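Unit 2: Looking after the pushing cell
Handout by Hauwa Adeyemi, Trumville workshop course

Welcome back, everyone! Last time we talked about the controller and how to log on to it, and I know some of you found that rather dry, so today we get our hands on the cell itself. Please have the Hellwig maintenance sheet with you, the one numbered 1328, as I shall keep pointing you back to it.

Start with the arm parked and the power locked off. Take hold of the finger just below the black collar and try to wiggle it, gently but as if you mean it. There should be no play at all. If there is, slacken the collar, push the finger fully home and tighten it again, a little at a time. Then wipe the tip with a dry cloth and feel it for flat spots (your thumb is much better at this than your eyes, I promise).

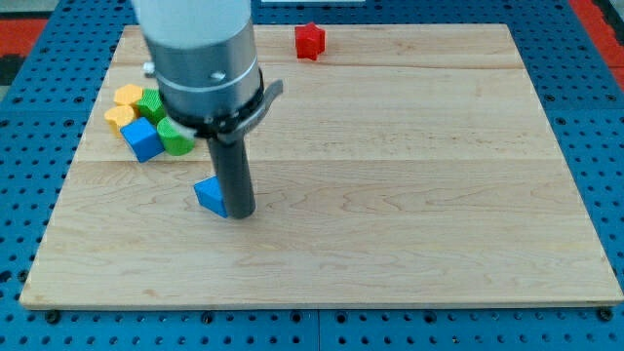 Fig. 27. Finger tip down at the board, beside the blue triangular block.

Next comes the height of the tip, and do take your time over it. Bring the arm down slowly over bare wood, well clear of the blocks, and slide a sheet of paper underneath as you go. Stop when the paper drags but still comes out whole. Save that height, lift off, and repeat the check near two opposite corners of the board. Should the readings differ, look to the bolts in the blue table before you touch anything in the software!

Write your readings in the cell book before lunch, please, and sign them.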